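Neues aus dem Hausprojekt: Der August gehört den alten Türen

Wer im letzten Jahr bei unserem Lehmputz-Wochenende war, weiß, wie viel Freude es macht, wenn zwanzig Leute mit schmutzigen Händen gleichzeitig etwas begreifen. Diesen Sommer machen wir genau da weiter, nur mit einem anderen Material und deutlich weniger Matsch! Im August findet in der alten Reederschule in Orkum unsere erste Türenwoche statt: sechs Tage rund um Blatt, Rahmen, Beschlag und Schloss. Ich freue mich darauf seit Weihnachten, und ich will euch erzählen, warum.

Angefangen hat alles mit einem Stapel. Im Seitenflügel der Schule lehnten 50 ausgehängte Türblätter an der Wand, manche seit den siebziger Jahren, einige mit Kreidenummern auf der Rückseite, die zu keinem Plan mehr passen. Der Flügel sollte für den Einbau der neuen Heizung geräumt werden, und das Angebot für den Container lag schon auf dem Tisch. Dann kam Aurélien Lecomte zu Besuch, Tischler und Restaurator, klopfte eine halbe Stunde lang an Füllungen herum und bestellte den Container kurzerhand ab. Fast alles Kiefer, eng gewachsen, sauber gestemmt und verkeilt. So etwas bekommt man heute kaum noch, und wenn, dann zu Preisen, bei denen man sich erst einmal setzen muss.

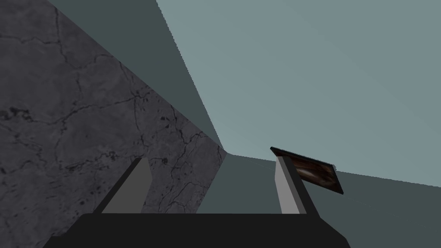

Seitdem haben wir sortiert, gemessen und eine Menge über Farbschichten gelernt. Unter dem weißen Lack der Sechziger steckt bei vielen Blättern ein Ocker, darunter ein graues Grün und ganz unten eine Leinölfarbe, die noch immer fest auf dem Holz sitzt. Aurélien hat uns gezeigt, wie man mit dem Skalpell eine Farbtreppe anlegt – jede Schicht ein kleines Fenster, schön der Reihe nach. Das dauert ewig und ist so spannend, dass ich zweimal den letzten Bus verpasst habe.

Ein paar Dinge haben mich richtig überrascht. Die alten Türen klemmen meist gar nicht wegen des Holzes. In den meisten Fällen ist nur das obere Band ausgeleiert, das Blatt sackt vorn ein paar Millimeter ab und schleift an der Schwelle. Früher hätte ich sofort zum Hobel gegriffen (und habe das bei mir zu Hause auch getan, im Winter zieht es jetzt herrlich durch). Besser ist es, zuerst das Band zu unterfüttern oder einen Fitschenring einzulegen, ein Centartikel aus Messing. Danach schwingt die Tür meistens wieder, und das Holz bleibt, wo es hingehört.

Auch bei den Schlössern lohnt der zweite Blick. Viele Kastenschlösser sind bloß verharzt, weil jemand es einmal gut gemeint und Speiseöl hineingegossen hat. Aufschrauben, Feder sichern, auswaschen, ein Hauch Fett an die Falle, fertig.

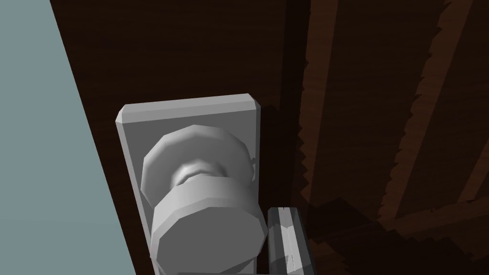
Die Beschläge bekommen in der Türenwoche einen eigenen Tag, weil sich daran fast jede Diskussion entzündet. Bei uns im Haus gibt es die Fraktion Klinke und die Fraktion Knauf, und beide haben gute Argumente. Ein runder Knauf auf einer hellgrauen, rechteckigen Platte vor sehr dunklem, schokoladenbraunem Holz sieht großartig aus, das muss ich als überzeugte Klinkenfreundin zugeben. Mit vollen Einkaufstaschen wünsche ich mir trotzdem etwas, das sich mit dem Ellbogen bedienen lässt. Für die Schule haben wir uns deshalb auf Klinken in den Fluren geeinigt, und in den Gästezimmern darf jede Gruppe selbst entscheiden. Wer alte Rosetten, Langschilde oder Drückerstifte im Keller hat: bitte mitbringen, auch einzeln und verbogen!

Zum Geld. Die Sparte Denkmal der Firma Mansour übernimmt die Bänder und Schrauben, Arska stellt uns Leinölfarbe in vier Tönen zur Verfügung. Für Werkzeug und Material fehlten uns zuletzt noch 3.000 Euro, davon sind nach dem Frühlingsbasar 2.000 zusammengekommen. Den Rest schaffen wir auch noch, da bin ich ganz zuversichtlich. Kleine Beträge helfen sehr, ein gut erhaltener Falzhobel ebenso.

Vorkenntnisse braucht ihr keine. Geschlafen wird in den Klassenzimmern im ersten Stock oder im Zelt auf der Wiese, gekocht wird gemeinsam, und abends zeigt Aurélien Dias von Haustüren aus der Bretagne (er hat sehr viele davon). Kinder ab zehn können in der Schleifgruppe mitmachen. Bringt bitte feste Schuhe, eine Staubmaske und, wenn vorhanden, einen eigenen Ziehklingenhalter mit.

Anmelden könnt ihr euch wie immer über das Büro oder direkt bei mir nach dem Dienstagstreffen. Gebt dabei kurz an, an welchen Tagen ihr kommt und ob ihr eine eigene Tür zum Aufarbeiten mitbringt – dann plane ich Böcke und einen Platz am Fenster für euch ein.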